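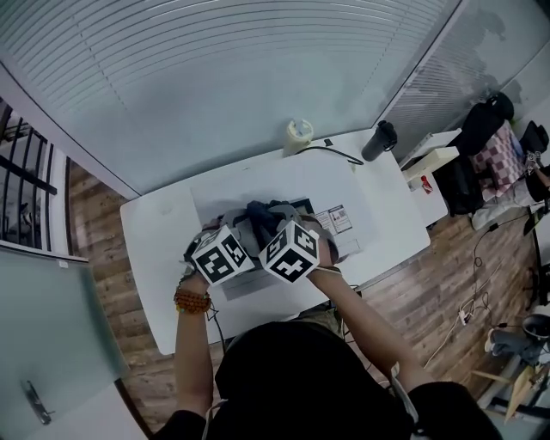
A reader wrote in to say she had booked a "high floor, partial sea view" room at a resort hotel, and that the sea turned out to be a blue stripe between an elevator shaft and somebody's satellite dish. She wanted to know if there was any way to have seen it coming. There is, mostly. It takes an evening, one phone call and a willingness to be slightly annoying at a front desk.

How to get the hotel room you thought you were paying for

Step 1. Learn what the words mean

Hotels have a private dialect for windows. "Ocean front" means the window faces the water. "Ocean view" means you can see water from the room, usually from the balcony and often sideways. "Partial ocean view" means that water is present in the area. "Garden view" can be lovely or can be a hedge. "City view" is the parking structure until proven otherwise. A room with no view in its name has been left that way on purpose.

"High floor" has no agreed meaning at all. In an 18-story tower I have been given a high floor on 7, and the clerk pointed out, correctly, that there were six floors under it.

Step 2. Find the building before you find the room

Look the hotel up on a satellite map and work out which way the long sides face. Then look at what's next door. A tower built two years ago will not be in the hotel's photos, which were taken three years ago. If there's a cleared lot with a crane on it, assume the crane starts at seven in the morning.

While you're there, find the loading dock, the nightclub and the pool bar. Write down which side they're on. You'll need this for the phone call.

Step 3. Read the middle reviews

Skip the five-star reviews, which are honeymoons, and the one-star reviews, which are feuds. Three-star guests are the ones who mention room numbers. Search the page for the words "elevator," "construction" and "facing." Before a stay at the Keltora I went through 197 reviews this way and came out with two facts: the even-numbered rooms face the bay, and the ice machine on 16 has a voice.

Sort by newest. A complaint about the carpet from before a renovation is history.

Step 4. Compare the cheap room with the next one up

Put your dates in and note the total for the basic room and for the one above it, with taxes and the resort fee included. Do it for the whole stay, as the nightly rate is designed to look harmless. At the Midari last May, the better room brought a four-night total to $946, which was less of a jump than I'd feared and came with breakfast. At the Bailly, the same exercise showed that the "superior" room was the standard room with a kettle.

If the gap is small, book the better category. A request is only a request, but a category is something they owe you.

Step 5. Call the hotel

Call the property itself and skip the central reservations line, where they have never seen the building either. Mid-afternoon on a weekday works well at most places, once the checkout crowd has gone. Have your confirmation number ready and ask for one thing, two at most. Something like:

"I have a reservation for four nights. Could you add a note asking for the bay side, away from the elevators?"

Ask them to read the note back. If you have a list of seven requirements, including feather density, pick your favorite two and let the others go.

Step 6. Arrive at a useful hour

Show up at two in the afternoon and there may still be a choice of rooms. Show up at eleven at night and you're getting the last one, which is the last one for a reason. If your flight lands late, call that morning and ask them to assign the room ahead of time.

Step 7. Look before you unpack

Leave the suitcase shut. Open the curtains, run the shower, turn the air conditioning on and off, and stand still for a minute listening. If something is wrong, go back down with your bag while the room is still clean. Say what the problem is and what you'd like. "I can hear the laundry room, is there anything farther along the hall?" gets further than a speech.

At the Skelanano I was moved twice in half an hour. The third room was smaller than the first and looked straight out at the harbor, and I took it before anyone could think of a fourth.

If you're stuck with the room anyway

Ask for the move to happen the next day, when people check out, and get a time. Ask whether the rooftop or top-floor lounge is open to all guests, which it often is at breakfast. And if you paid for a view category and can't see the view, take a picture from the window and ask for the difference back at checkout, before the card goes through.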